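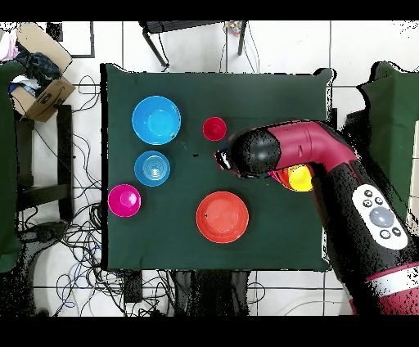
Redacción de Consumo y Hogar

Tiempo de lectura: 5 minutos

Esari quiere vender la vajilla de plástico por colores y deja varias preguntas sin contestar

La firma de menaje Esari presentó el 7/22/25 en Drundham una línea de vajilla de plástico de colores vivos con la que pretende, según su nota de prensa, «devolver el orden a la mesa de diario». La propuesta consiste en asignar un color a cada tipo de pieza: azul vivo para el cuenco grande, azul verdoso para el pequeño, rosa magenta para otro cuenco, rojo para el vaso, rojo anaranjado para el plato llano de borde alzado. La empresa sostiene que así cualquiera sabe dónde va cada cosa, tanto al poner la mesa como al recogerla. Las pruebas de que esto ocurra en una casa de verdad son, por ahora, escasas.

La colección se llama Sầm y se enseñó sobre una mesa cuadrada vestida con un mantel verde oscuro, un fondo que favorece a casi cualquier color. Sobre él, el cuenco grande manda mucho: tiene el borde ancho y el centro de un azul más claro, y es lo primero que se mira. El vaso rojo, bastante más estrecho que los cuencos, queda en un segundo plano. El plato, el más ancho de los llanos, pide comida seca o una ración modesta, porque el borde levanta poco juego para quien sirva caldo.

Maj-Britt Halvorsen, responsable de producto de Esari, defendió que el color cumple la función que antes cumplían las etiquetas en los armarios. «La gente no quiere pensar cuando recoge», dijo. Añadió que la línea ha costado 4 años de trabajo y que las piezas se han probado en 2 725 hogares. Preguntada por la duración de la prueba, por la forma en que se eligieron esos hogares y por quién recogió las respuestas, remitió a un documento que no se había repartido a la prensa al cierre de esta información.

La cifra aparece tres veces en el folleto y en ninguna va acompañada de un resultado. Se dice que los participantes «valoraron positivamente la experiencia», sin indicar cuántos lo hicieron ni con qué la comparaban. Tampoco consta si en esas casas se retiró la vajilla anterior o si las piezas de Sầm convivieron con los platos de siempre, que es lo que sucederá en la mayoría de las cocinas.

Un código que hay que aprenderse

El punto más débil está en el propio sistema. Los dos azules se distinguen bien cuando los cuencos están uno junto al otro, el grande arriba y el pequeño justo debajo, pero la diferencia de tono es leve y lo que de verdad los separa es el tamaño. Si el tamaño ya basta, no se entiende bien qué añade el color. Algo parecido pasa con el vaso rojo y el plato rojo anaranjado: nadie va a confundir un vaso con un plato, así que el código resuelve una duda que no existía.

Rima Ghanem, que organiza talleres de orden doméstico en Sotcombe y asistió a la presentación como invitada, se mostró poco convencida. «A mí me llegan familias con los armarios llenos de recipientes que no encajan unos en otros. Su problema es de espacio. Les da igual que el cuenco sea rosa». Ghanem echó en falta datos sencillos, como la altura que ocupa el juego apilado o si los bordes se atascan cuando se guarda un cuenco dentro de otro.

El folleto asegura que el apilado es «intuitivo». Los cuencos azul y rosa estaban colocados casi en columna, cada uno en su sitio, una disposición agradable a la vista que dice poco de lo que cabe en un estante. El cuenco pequeño muestra en su interior anillos concéntricos que le dan un aspecto de capas superpuestas. En color amarillo hay también una pieza que parece un cuenco, junto a otra anaranjada.

Halvorsen respondió que el encaje «se ha cuidado mucho» y que las medidas se publicarán antes de la salida a la venta, prevista para marzo. Sobre el precio no quiso dar ni una horquilla. Sí confirmó que habrá un juego para 2 personas y otro para 4, y que las piezas sueltas se venderán solo por encargo. Esta última condición es importante — quien pierda el vaso rojo se quedará sin una parte del código y tendrá que pedirla aparte, con un plazo que tampoco se concretó.

Dudas sobre el uso diario

Munther Yammine, encargado de una tienda de menaje en Drundham con la que Esari negocia la distribución, cree que el producto se venderá bien al principio. «El color entra por los ojos, eso no lo discuto. Luego el cliente vuelve al cabo de unos meses y pregunta por qué se le ha apagado». Yammine pidió saber cómo aguantan los tonos en el lavavajillas y si el rosa, que es muy subido, se mantiene igual que los demás. La empresa contestó que los ensayos de lavado «son satisfactorios», sin detallar ciclos ni temperaturas.

Tampoco se aclaró qué ocurre con los compradores que distinguen mal ciertos colores. Un método de orden apoyado por entero en el tono deja fuera a parte de su público, sobre todo cuando dos de las piezas son azules y otras dos se mueven en la gama del rojo. Antonina Kravchuk, diseñadora de la colección, admitió que se había hablado de añadir un relieve en la base de cada pieza y que la idea se descartó «por limpieza visual». No excluyó recuperarla en una segunda versión.

En su intervención, Kravchuk insistió en que la vajilla está pensada para «mesas alegres» y en que el orden es una consecuencia. Es una explicación más modesta que la del folleto y también más fácil de creer. Como conjunto vistoso para la merienda o para comer al aire libre, Sầm puede tener su hueco. Como método para recoger la cocina, Esari tendrá que enseñar algo más que una mesa bien puesta.

La compañía ha anunciado que entregará las medidas y los resultados de los ensayos de lavado a los comercios interesados. Yammine asegura que no firmará ningún pedido hasta recibirlos.

Información: Maja Olszewski

Contacto | © Todos los derechos reservados | Volver arriba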